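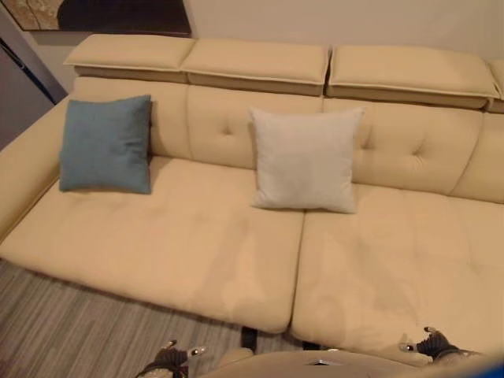
Upholstery bench / leather care

2019-02-02

Job 263, the cream sofa. I write this entry longer than usual so Skye can continue on it when I am away in the second half of February.

The owner wants the leather cleaned and the colour made even again. She does not want new covers. I explained to her that cleaning comes first, and that we talk about colour only after it, and she agreed.

State before any work: the right seat cushion is the problem. The smudges and discoloration sit across its lower middle area, in an irregular patch, dark against the cream. I can not say yet if it is dye transfer (jeans, most likely, it is where a person sits) or body oil that went into the finish. The faint tufting lines run over the same cushion and I want to know if dirt has collected in them. The left seat cushion has a faint horizontal crease, which I would leave alone. The back has some faint creases going out from the button on the right segment. Also leave alone. Leather that is pulled by a button will do this, and if we fill it the filler will crack.

The two throw pillows, slate blue and pale grey-white, came together with the sofa. I want to test the blue one for dye before it goes back against cream leather. White cloth, damp, 44 strokes on a back corner, then look at the cloth in daylight. Tineke thinks 44 is a silly number but it is what I used for all the other fabric tests in this book, so I can compare. The pillows will be stored in a bag on the upper shelf, not on the sofa.

Plan for the cleaning:

Vacuum first with the soft brush, also the gaps between the headrests and the shadowed part underneath them. Crumbs and grit go down there, and later the wet cloth drags them over the leather. Skye, please use the narrow nozzle and do not press it on the piping.

Then the Siter cleaner, diluted, on a hidden place at the back of the armrest. Wait 2 hours. If the finish is not sticky and no cream colour is on the cloth, go on with the left seat cushion, because it gives us a clean reference. Only then the right one. Small circles, foam only, wipe immediately. Two passes and no more on the same day. I was too eager with the Guthrie chair last winter and took the finish off at one spot, and the repair took longer than the whole cleaning.

If the patch is still there after the second day, I will try the Comier solvent gel with a cotton bud, beginning from the outside of the patch. Beathag offered to mix a colour sample. Thank you, but please wait. The cream we see now is perhaps not the true cream.

Open questions: is the finish pigmented or semi-aniline? I put this to Sheena, she has the water drop kit. And did somebody use a household product on the right cushion before? I have to ask the owner.

O. Lahlou

Comments

Skye Rennie: Read it, thanks. The narrow nozzle has a chip on the rim, I'll sand it smooth before it goes near the piping.

Tineke Verbruggen: I still say it is a silly number.

Sheena Strachan: Kit is in my drawer, help yourself. Do the drop test before the cleaner, please, otherwise the result means nothing.

Othmane Lahlou: Sheena, you are right, I change the order. Drop test first, then vacuum, then Siter.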